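The Long Table: What We Learned from a Winter of Letter Writing

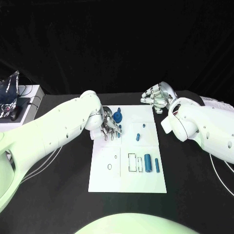

A sheet of white paper on a black tabletop.

25 February 2025

Dear friends,

It has been a long, gray stretch since we last wrote to you, and I want to begin by saying thank you to everyone who came out on those icy evenings in January to sit with us at the Rudetlow Reading Room and write a letter by hand. I had hoped for a couple of full tables. By the time we sealed the last mailbag we had 409 letters on their way, and I still get a little warm in the chest when I think of it!

For those of you who are new to the newsletter (welcome, and please do say hello at the front desk), the Winter Letters project started with a very small idea. Our neighbors over at Undora House, the senior residence on the far side of the creek, told us that the mail cart had gotten awfully light over the years. Catalogs, mostly, and bills. So we put out a stack of plain paper and a jar of pens, and asked people to write to somebody they had never met.

I will confess that I sat in front of my own blank page for most of the first evening. What do you say to a stranger? I started one letter with the weather and crossed it out, and started another with an apology for my handwriting, and then Xolani Ntuli leaned over from the next chair and told me to write about what I'd had for lunch. It was split pea soup, as it happens, and not very good split pea soup, and I got two full pages out of it. The lady who received that letter wrote back with her mother's recipe, which calls for a ham bone and a whole afternoon. I have made it twice now. She is right about the ham bone.

Many of you found your own way in. There was a letter all about a stubborn garage door. One of our younger writers sent a long list of dog names in order of preference, with Biscuit at the top and Gerald at the bottom, and got back a firm letter in defense of Gerald. Somebody wrote out the entire plot of a movie they had seen on television in 1974 and asked whether anyone could remember what it was called. (We still don't know. There is a lighthouse in it, and a man with a trumpet. Please, if this rings a bell, call the desk.)

So far 268 replies have come back to us, and more turn up each week. If you wrote a letter and have not heard anything yet, please don't lose heart. Some of our friends at Undora House dictate their letters to family members and have to wait for a visit, and others are simply slow and careful writers, as I am myself. Replies are kept in the wooden drawers behind the front desk, filed by the last name of the person who wrote first.

A word about money, which I promise to keep short. Stamps and paper came out of the general fund this time, and we would like the project to stand on its own feet next winter. We have set a goal of $2,850, enough for postage both ways, some good large-print stationery and a few of those fat-barreled pens that are easier on sore hands. We are also happy to take unused stationery. Half-finished boxes are fine, and so are odd envelopes, as long as the glue still sticks.

We'll keep writing through the spring on a smaller scale, in the Perron Room on the second floor. The elevator is working again – I know, I know, I said that last time – and there will be coffee and whatever cookies I have managed to bake. We have 87 names on the list of people who would like a regular pen friend, so if you think you could manage a letter a month, please put your name down. You can write as little as a postcard.

Last of all, the Wakance Street door will stay locked until the new steps are finished, so please use the side entrance by the bike rack and ring the bell if it's after five. Give it a good long push. It sticks.

With love and inky fingers,
Your friends at the Reading Room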